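From: Kalliopi Janevski
To: Wanditton Recycling and Reuse list
Subject: Re: Glass at the Pavton Road drop-off, and what we do at home

Elibariki Kariuki wrote:

> Does anyone know what the rule is on glass now? The sign at Pavton Road
> says "bottles and jars, sorted by color" but the sheet that came with my
> water bill says all glass together. I have been sorting brown from clear
> and green for two years and would like to stop if it makes no difference.
>
> Also, lids. On or off? I have been told both by people at the same
> drop-off on the same morning.
>
> Last thing. We are a household of five and the back hall is full of bags.
> If anyone has a setup that works in a small space I would like to hear it.
>
> Elibariki

Elibariki,

I called the county office on Tuller Street about the first two, so these answers are as of this month. They could change again when the hauling contract comes up in October.

Color sorting. The sign is right and the sheet is wrong. The sheet was printed for the whole county, and the towns with curbside pickup do put all their glass together. Wanditton has no curbside glass. What we bring to Pavton Road goes into three separate bunkers (brown, green, clear) and is sold by color. Mixed glass from our site brings in nothing and we pay to have it hauled. So please keep sorting. If you have a blue bottle or some other odd color, it goes in with the green.

Lids. Off, for glass. Metal lids go in the metal bin if they are bigger than a quarter or so. The small crimped caps from beer and soda bottles fall through the screens at the sorting plant and end up in the trash. The woman I spoke to said you can save those in a steel can and pinch the top of the can shut when it is half full, and the whole thing will go through as steel. It has to be a steel can. If a magnet sticks to it, it's fine. Don't use an aluminum can for this, because the two metals go to different buyers.

Plastic lids on plastic bottles are the opposite. Leave them on.

Labels can stay on everything. Rings left on the neck of a bottle can stay too. Rinse things if there is food in them, but you don't have to scrub.

On crushing cans, which somebody asked about in the spring and I don't think was ever answered: the drop-off takes them either way. Crushed ones take less room in the car. The only place it matters is the deposit machine at the Papadopoulos market, across the state line, where the machine has to read the code on the side. Those need to be left whole. If you are not driving over there for the deposits you can step on them all you like.

As for the setup at home, I don't think it takes much. We had the same problem with bags in the hall. What fixed it for us was giving up on one big container and using several small ones in a row, one for each thing the drop-off wants separated. Fabric bins are good for this. They weigh nothing, they don't clatter, and they fold up when you need the space. I would stay away from anything with handles sewn only to the outer cloth, as they tear when the bin is full of glass.

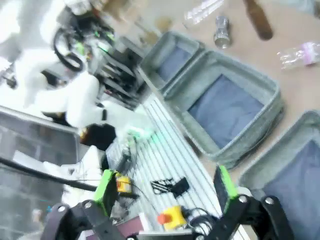 Three bins along the table edge.

A table is a better place than the floor if you have one to spare. Things get sorted when they are at hand height, and they get tossed when they are down by your feet. I noticed this with my own family within a week. My husband, who had never in his life separated a jar from a milk jug, started doing it once he didn't have to bend over.

Some notes from our trial and error:

Decide what the bins are for and don't change it. We switched the order once and had the wrong things in every bin for a month.

Keep the glass bin small. A big one gets too heavy to lift before it is full. Ours holds what I can carry to the car in one arm, and that is the right size for me. Your kids may have a different opinion about who carries it.

Put something stiff in the bottom. Most fabric bins come with a panel. If yours lost it, a piece of cardboard cut to fit will do until it gets damp, and then you cut another.

Let bottles drain upside down in the sink overnight. A little beer left in a bottle is not a problem for the plant but it is a problem for the cloth, and in summer it brings in fruit flies.

Wash the bins themselves twice a year. Cold water, dish soap, dry them outside. The hot cycle made one of ours shrink away from its panel and it has never stood up properly again.

Don't mix in drinking glasses, window glass, baking dishes or light bulbs. They melt at a different temperature than bottle glass, and one baking dish can get a whole load turned down. The drop-off has a separate barrel for these by the gate. Canning jars are all right with the clear.
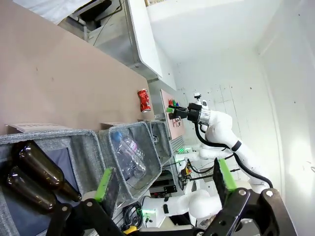
Mizanur Akanda says he would skip the green bin altogether at home, given how few green bottles most people go through, and let those ride in with the clear until you get to Pavton Road and pull them out there. I tried it his way for a while. It works if you are the person who does the unloading. It doesn't work if you send a teenager.

A few things about the site itself, since I was there last week and asked.

The gate opens at 7:30 in the morning and they start turning cars around at 3:45, even though the board says 4. The line is shortest right after lunch. If you have nothing but glass and metal you can go in by the lower entrance and skip the cardboard line completely. There is no sign for this. You just drive past the salt shed and turn left.

The compactor for cardboard was down for part of the month and is back up. Flatten your boxes. The attendant will hand them back to you if you don't, and he is right to.

Permit stickers are still free. You can get one at the town clerk's window with something that shows your address. The office told me there are 3612 stickers out this year, and that only 644 of those cars have been through the glass side even once. I was surprised by that. I assume a lot of people are putting bottles in the household trash — either they don't know about the bunkers or they don't want to bother with the colors. It would help if the sheet in the water bill matched the sign. I have asked for that in writing and will post whatever I get back.

If you have neighbors who can't drive over, it is fine to bring their glass along with your own. There is no limit on amount for residents. There is a limit on electronics, and I will let somebody who understands it write that one up, because I have read the page three times and still can't say what counts as a "display."

Last, the Hurkus building on Second Street has offered its back lot for a glass trailer on a trial basis, for people on that side of the river. The trailer would hold about 30 cubic yards, split in three. The town has to say yes, and there is a question about noise, since there are apartments along that block. If you live over there, write to the board before the next meeting. They have heard from the people who don't want it and from hardly anyone who does.

Elibariki, if you want to come look at how ours is laid out before you buy anything, write to me off the list. Evenings after 6 are good.

Kalliopi

--
To leave this list, send a blank message with "leave" in the subject line.

3 comments on this archived message

Ruba Rawashdeh
The lower entrance tip saved me twenty minutes. It was chained when I went at 8 in the morning but open by 9.

Zlatko Nikolaidis
I live across from the Hurkus lot and I'm for the trailer, provided it gets locked at night. Glass going into an empty steel box is loud. I have written to the board and said so. Can anyone tell me if it would be emptied there or swapped for another one? Emptying it on the spot would be much worse.

Elibariki Kariuki
Thank you, this answers everything. We are down to small bins and the hall is clear. I'm still finding lids in the wrong one. For the bottle caps, we used a soup can and it holds more than I expected.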